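Subject: Re: [tables] pale wood tops, finish and marks
From: Kazimír Polák
To: tables list
Wednesday, 7:42 am

Quick one before I have to leave, sorry for the typing. Will go through your points in order.

> Hi all,
>
> We have the chance to buy tops from the same place Kazimír used
> (Grarholm). They have a few left over and want an answer by
> Friday. Before we commit:
>
> 1. Is the pale finish holding up? Ours would get daily use and
> people are not careful.
> 2. He mentioned marks on the surface in May. Dirt, or
> something in the wood?
> 3. Does it matter that it sits on a separate base with the rails
> standing up at the sides? Looks like a place for crumbs.
> 4. What do you clean it with?
> 5. Price, incl. delivery, if you don't mind saying.
>
> We looked at the Trurenura ones as well but they only do dark.
>
> Thanks,
> Birine workshop

1. Finish. Holding up, yes. It is oil, two coats from them and one more from me in the first week. I would do the third coat even if they tell you not to bother. Soaks in fast on this wood, goes a bit yellow for a few days and then settles back to the blond color. Don't use the tinted oil. We had a test board done with the tinted stuff and it looked like a school desk.

Edges get tired first, the middle less so. I do the edges twice as often and leave the rest alone.

2. Marks. Took a closer look at the top last night with the good lamp. Grain is lovely by the way, I'd forgotten, you stop seeing it once you work at a thing every day. 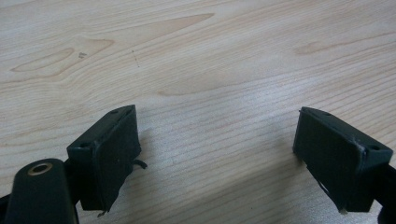
The top from close up. Long pale figure in the grain at upper left, dark specks by it.

So there are the specks, a couple of dots, and then a faint line of tiny ones going off diagonally to the right of those. I'd like opinions. My guesses, in the order I beleive them:

– ink or pencil that got into the open grain before the third coat
– iron, from a filing or steel wool. If they used steel wool between coats at Grarholm I would want to know, somebody please ask them when you call
– something in the wood from the start

I can't feel them with a fingernail. White eraser did nothing. Haven't tried oxalic acid yet and won't until somebody who has done it on an oiled top tells me how bad the pale patch will be afterward. Last time I bleached a spot (different table, beech) the halo was worse than the spot.

If it's iron then acid should take it out. If it's ink, sand and re-oil, and I'd need to do a big area to blend it. Not keen. They are small enough that I could live with them, but if your tops come out of the same batch have a look before paying. Take a lamp and hold it low, from the side. Under the ceiling lights you will see nothing at all, I didn't for months.

The swirls are just grain so don't let anyone talk you into a discount or out of one over those. I like them. Vávra says they are the reason those tops were left over in the first place, people want straight lines. Fine, more for us.

3. Base. Yes it catches crumbs. Also sawdust, thread, bits of foam, screws. The base is wider than the top so you get a strip to either side with the rail along it, and whatever rolls off the wood ends up there.

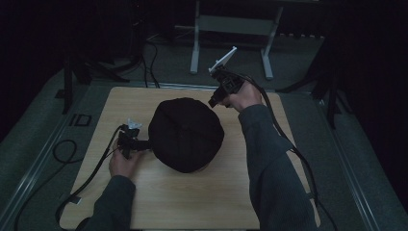
I run a soft brush down the strips at the end of the day and vacuum on Wednesdays, and that has been plenty. A paintbrush works, 2 inch, the cheap kind with the bristles that don't shed. What I would NOT do is fill the gap with felt or tape. Tried it on the old one, the felt held the dust and then held the damp when someone mopped too enthusiastically, and the underside of the wood went gray along the whole side.

Good thing about the wide base is that it doesn't creep. Old table used to walk across the carpet if you leaned on it. And you can get a clip on the edge of the wood for cables, which I'd recommend if you have anything with a cord on it. Use small ones and put a scrap of leather under the jaw or it'll dent. Ask how I know.

For soft things, cushions, sewn covers and so on, the oiled surface is nice, nothing snags. Black fabric leaves lint, you see every bit of it on pale wood. Lint roller, done. Dyed fabric that's still damp I would keep off it completely.

4. Cleaning. Damp cloth, then dry cloth, right away. A drop of dish soap if it's greasy. No vinegar. No spray polish, it leaves a film and then the next coat of oil won't take and you get to sand the whole lot. No kitchen wipes either, the ones with bleach. Someone here used them on a corner and that corner is still lighter.

Coffee rings: I've had one come out with plain soap and a green pad, going along the grain, very lightly, and a wipe of oil after. Don't go in circles with the pad.

5. Price. I paid 450 for the top and 181 for the base and that was with delivery on both. The oil was extra. That was the leftover price for me, can't promise you get the same, but I would start there and see what they say. They were 8 days delivering, said five. Not a disaster. Packing was good, corners had cardboard on them and the top came flat. Check it before the driver leaves anyway.

Trurenura: never had one, can't help. Dark tops show dust worse than anything, if you're asking me.

One more thing, let it sit in the room a while unwrapped before you fix it down. Mine moved a little in the first heating season, and if the screws had been tight in round holes I think it would have split. Use slotted ones. If the base you get comes with round holes, open them up accross the grain only.

Does anybody have the name of that oil Vávra brought last time, in the square can? Label's gone off mine and I've got a third left. Would rather not mix two kinds.

Got to run, will answer the rest tonight

K.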